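When a game you paid for stops to exist

Last week I received a short e-mail from Nusura, the company that makes the online game Gridora. The subject was "Changes to our service". I almost deleted it, as I delete most e-mails with such a subject. In the third paragraph they wrote that the servers will close in April and that after this date the game will not start anymore.

I have played Gridora for 875 hours. The game itself keeps this number and shows it on the profile page. My sister finds the number terrible. For me it is some winters of evenings, usually after the dishes, with a cup of tea next to the keyboard.

For those who do not know it: Gridora is a building game in which you share one map with other people. You get a small piece of land, you connect it to your neighbors with roads and canals, and slowly a town comes out of it. There is no winner. Our town was called Rallmont and it had a harbor that was much too big, because three of us had built it at the same time without talking to each other. We never corrected this. Later somebody put a lighthouse in the middle of the market, and new players always asked why it was there.

I understand that servers cost money. The company says that only 3,000 people still log in during a normal month, and I believe them. In the evening I often saw the same names. I do not expect a firm to pay forever for a hobby of mine, and I don't want to write angry things about the people who work there. Probably they also learned it from an e-mail.

What I find difficult is a different point. The game was sold in a box, with a full price, and on the box it said that one player can also build alone. I bought it partly for this reason, since my connection at that time was very bad. But the solo mode also asks the server for permission when it starts. So in April it will be gone too, although in this mode I need nobody except my own computer. I looked in the terms of use, which I had accepted without reading, like everybody. They say I have a license to use the service "while it is available". The company only has to tell us 30 days before. They told us earlier than that, and I want to be fair and mention it.

In the forum there were 2 opinions, and they have been fighting since the e-mail came. One side says we should be happy with the years we had, because a concert ticket is also gone after the concert. The other side says that a game is more like a book, and no bookshop comes to your house to take the book back. I am closer to the second side. Still, the comparison is not perfect, because what I will miss most is Rallmont, and Rallmont was never on my disk. It was made by all these people together. Even if they give us an offline version, I will walk in my harbor alone.

I wrote to the support and asked two simple things: whether the solo mode can be changed so that it starts without the server, and whether we can download our town in some form. After four days I got a polite answer. The first question is "being discussed". For the second there is a tool that saves the map as a picture. It is a very large picture, and I have already saved it two times, on two different disks.

If you play something similar, please check one thing this evening. Turn off your internet and try to start the game. I tried it with all the games I own and I was surprised how many only showed me a message — among them a card game, which I always believed was completely on my computer.

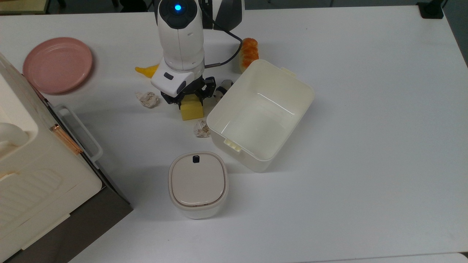
Hebden, January 2026

I wanted to publish this text yesterday, but I waited in case support would write again. They did not. In the meantime, people in Rallmont have started to finish their old projects. One neighbor is completing a bridge that had stood half built since I joined, and I gave him all my stone. We are also talking about a last evening in April, with all boats in the harbor. For the first time it will maybe have the right size.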